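Ticket 1657: Beitragsrechnung Gruppen-Unfallversicherung zieht falschen Tarif
Status: gelöst (vorläufig)
Priorität: mittel, vom Kunden zweimal auf hoch gesetzt
Produkt: Stimo Vertragsverwaltung
Kunde: Maklerbüro Gebretsadik

Meldung des Kunden
Beim Verlängerungslauf im Mai weist Stimo für den Gruppenvertrag der Pestolance einen Jahresbeitrag von 2000 Euro aus. Laut Police sind es 1158 Euro. Der Versicherungsnehmer hat die Rechnung bereits erhalten und sich, so das Maklerbüro, "lebhaft" gemeldet.

08:40 Support
Vertrag geöffnet. Tarif stimmt, Personenzahl stimmt (94), Zahlweise jährlich. Die Vorschau zeigt 1158 Euro, die Rechnung 2000 Euro. Beide stammen aus demselben System und kennen sich offenbar nicht.

09:15 Support
Cache geleert. Keine Änderung. Musste trotzdem gemacht werden, steht so im Leitfaden.

09:50 Support
Rechnungslauf im Testsystem wiederholt: 1158 Euro. Im Produktivsystem: 2000 Euro. Kunde fragt, ob er dann bitte ins Testsystem umziehen dürfe. Anfrage nicht weitergeleitet.

11:05 Support an Kunde
Bitte prüfen, ob unter Vertrag > Nebenabreden > Sonstiges ein Mindestbeitrag hinterlegt ist. Das Feld wird erst sichtbar, wenn man die Nebenabreden einmal gespeichert hat, auch wenn es nichts zu speichern gibt.

11:30 Kunde
Feld gefunden. Inhalt: 2000. Von uns hat das niemand eingetragen.

13:20 Support
Änderungsprotokoll gelesen. Der Wert kam beim Datenimport aus dem Altsystem Stitness herüber. Dort hieß das Feld "Selbstbehalt max." und in Stimo landet es unter "Mindestbeitrag". Beides sind Eurobeträge, dem Import hat das als Verwandtschaftsnachweis genügt.

14:00 Support
Feld geleert, Rechnung storniert und neu erzeugt. Ergebnis 1158 Euro. Storno trägt als Grund "Sonstiges", einen passenderen bietet die Auswahlliste nicht an.

14:25 Kunde
Bestätigt. Frage: Betrifft das noch andere Verträge?

14:40 Support
Ja. Alle aus Stitness übernommenen Gruppenverträge mit gefülltem Selbstbehalt. Meist fällt es nicht auf, weil der echte Beitrag über dem falschen Mindestbeitrag liegt. Liste der betroffenen Verträge geht bis Freitag an den Kunden. Bis dahin bitte keinen Sammellauf starten, auch nicht probeweise.

15:10 Entwicklung
Zuordnung in der Importtabelle korrigiert. Wirkt nur auf künftige Importe. Künftige Importe sind nicht geplant.

15:15 Support
Zur Kenntnis genommen. Bestandskorrektur als Folgeticket angelegt, dieses hier bleibt bis zur Übergabe der Liste vorläufig gelöst.

Anhang (1)

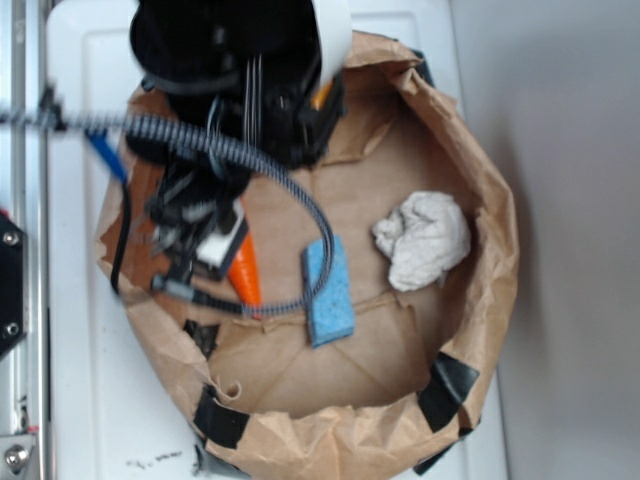 Offene Papiertüte auf weißer Tischplatte, von oben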